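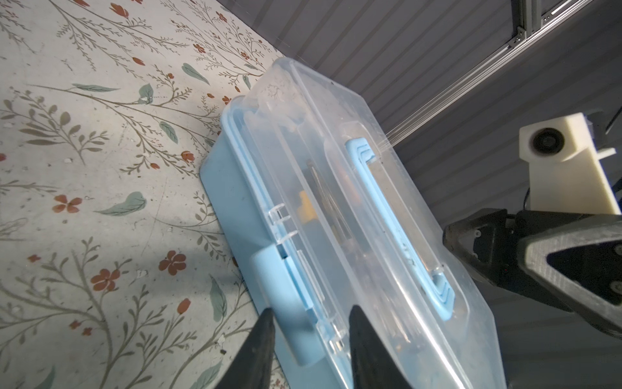 SECTION 2 – THE STORAGE BOX

Applies to the Trusel carry box, clear lid with light blue base, handle and latch. Read before first use. Takes a few minutes, saves a cracked lid later.

2.1 Before you start

Clear a flat spot. Kitchen table is fine, cloth on is fine, as long as it doesn't slide when you push. Not your lap. Not the arm of the couch.

Peel off any stickers now. Warm soapy water, soft cloth, dry it properly. No scouring pads – the lid is clear plastic and it will scuff. Small scuffs and specks come with normal use and don't affect how it closes.

2.2 Opening

1. Set the box down with the latch toward you.
2. One hand flat on the lid. Light pressure.
3. Other hand – fingertips under the lower edge of the latch. Pull out, then up.
4. Let go of the latch before you lift. Don't use it as a lever.
5. Lift the lid by the rim. Not by the handle.

NOTE: New latches are stiff. Open and close 6 times with the box empty and it should ease off. Still stiff, see 2.6.

2.3 Packing

1. Long things first. Screwdrivers, paintbrushes, pencils, knitting needles with the points capped. Lay them lengthwise, or corner to corner if they won't go straight.
2. Heavy next, low down, near the middle.
3. Small loose bits in a bag or a tin. Otherwise they end up under everthing.
4. Bright things on top if you have them. You can make out color through the lid even when you can't make out shapes, handy when you own several of these.
5. Stop below the rim. If anything touches the lid, take something out.

CAUTION: No open glue, paint or nail polish. No batteries rolling around loose with metal tools.

2.4 Closing

1. Wipe the rim. Crumbs, thread, sawdust, whatever's there.
2. Lower the lid straight down. Check it sits level the whole way round.
3. Fold the latch over the rim and press at the center until it clicks.
4. No click – open, look for something caught, try again. Do not thump it.
5. Tug test. Fingertips under the rim, small pull up. Lid shouldn't move.

2.5 Carrying

Handle is on the lid, so the latch is taking the load. Always do the tug test first.

1. Raise the handle fully.
2. Lift straight up, wait a second, then walk.
3. Up to 2 kg by the handle. More than that, both hands under the base.

CAUTION: Don't hang the box from a hook or a bike handlebar. Don't swing it. Don't stack anything on the lid with the handle up.

2.6 If something's wrong

Latch won't click – lid is on crooked or box is too full. See 2.3 step 5.
Latch pops open when carried – too heavy, or rim is dirty.
Handle stuck – grit in the ends. Rinse under the tap, work it back and forth, dry.
Lid cloudy – usually dishwasher. Hand wash only, it wont clear up again but it won't get worse either.
Latch snapped – order a new one from the Prinutberg parts desk, same color. Don't tape it and keep carrying.

Text revised 14 Jan 2023, Güven Ateş. Replaces the loose sheet packed with earlier boxes. Labels and dividers are in Section 3.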